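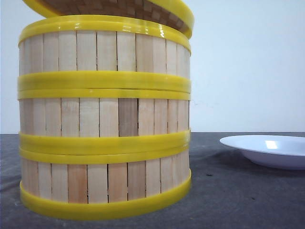
La vaporera de tres pisos, por fin

Entrada rápida porque tengo la masa levando y en nada me toca formar los panecillos.

Llevaba desde julio diciendo que iba a escribir de la vaporera. Pues hoy. Tres pisos y tapa, listones de madera clara, aros de plástico amarillo limón. Sí, amarillo. En la cocina de mi abuela habría pegado muchísimo. La tapa por dentro es de bambú trenzado y es lo que más me gusta, todo a cuadritos.

La compré en Junberg, la tienda de menaje que hay bajando hacia el mercado. Dudé bastante entre esta y una metálica de Gitberg. Más fácil de fregar, seguro, pero me gotea el agua de la tapa encima de la masa y me salen los panes con cráteres. Con el bambú me pasa mucho menos. También pesa poco, que para mis muñecas es importante.

Uno de los listones del piso de en medio es más oscuro que los demás, tirando a gris. Me hace gracia. Ya lo uso de referencia para colocar los pisos siempre igual, manías.

Cómo la uso

Agua en la olla, dos dedos. Que hierva ANTES de poner los cestos. Papel de horno con agujeritos en cada piso, o hojas de col si hay. Abajo lo que más tarda (boniato, calabaza), en medio los panecillos, arriba verdura o pescado. Si pongo pescado lo pongo abajo del todo, perdón, que luego chorrea y sabe todo a merluza. Me pasó. Cena rara.

No levantar la tapa cada 5 minutos. Esto me lo digo a mí misma.

Para limpiarla, agua caliente y cepillo, sin jabón, y a secar con los pisos separados y la tapa aparte. Nada de guardarla apilada si queda humedad, que la anterior se me llenó de moho en el armario y a la basura. Una pena, estaba casi nueva.

Dónde guardarla, ni idea todavia. Montada no me cabe en el mueble de arriba. De momento vive en la encimera y ocupa lo suyo.

Pendiente: probar los bollitos de sésamo con la harina Kyei, que me han dicho que sube mejor, y contaros. Y la receta del relleno de setas que me pedisteis, la tengo apuntada en un papel que no encuetro.

Me voy que se me pasa la masa.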